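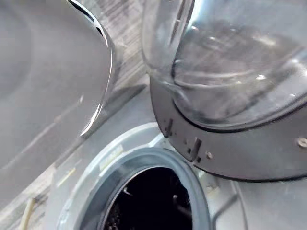

According to Hui-mei Tseng, a laundry day was never really about laundry at all, and anyone who grew up in Itemcombe will tell you that the shirts were only the excuse for the talking. Her remark is often repeated in local writing on the subject, and it makes a fair starting point for an article on the wash day, the custom of setting aside one day of the week for cleaning a household's clothes and linens.

Wash day took up most of the daylight hours in the years before homes had running water. Water had to be carried in, heated over a fire or on a stove, and poured into tubs, and the whole job had to be planned around the weather, the meals and the small children underfoot. Whites generally went first, while the water was cleanest, followed by colored things and then the work clothes, which nobody wanted in with the pillowcases! Supper that night tended to be something simple that could look after itself — beans, a stew, or whatever was left from the day before.

In Itemcombe the custom centered on the public wash house at Poltlow, a long stone building beside the stream with 70 washing places along its two troughs. Families kept the same places for generations, and a newcomer who set her basket down in the wrong one would be told so, kindly but at some length. The wash house had its own songs and its own word, "grurna," for the gray water left at the end of the day, which was carried home in buckets and poured on the cabbages.

The arrival of the household washing machine changed all this, though more slowly than people tend to remember. Early machines still had to be filled by hand and needed someone standing by to feed the wringer. Later automatic models, both top-loading and front-loading, let a load be done on any evening, and the single fixed day gradually lost its hold. Drying kept to the old habits a good deal longer, and plenty of families with a perfectly good dryer still hang their sheets outside in May for the smell of them.

Abdelilah Kettani collected 216 recollections of the Poltlow wash house for his book The Long Trough, including several verses of the rinsing songs that had not been written down before. The building itself was reopened as a small museum on March 30, 2021. The upper trough still holds water, and visitors may try the scrubbing boards if they don't mind wet sleeves.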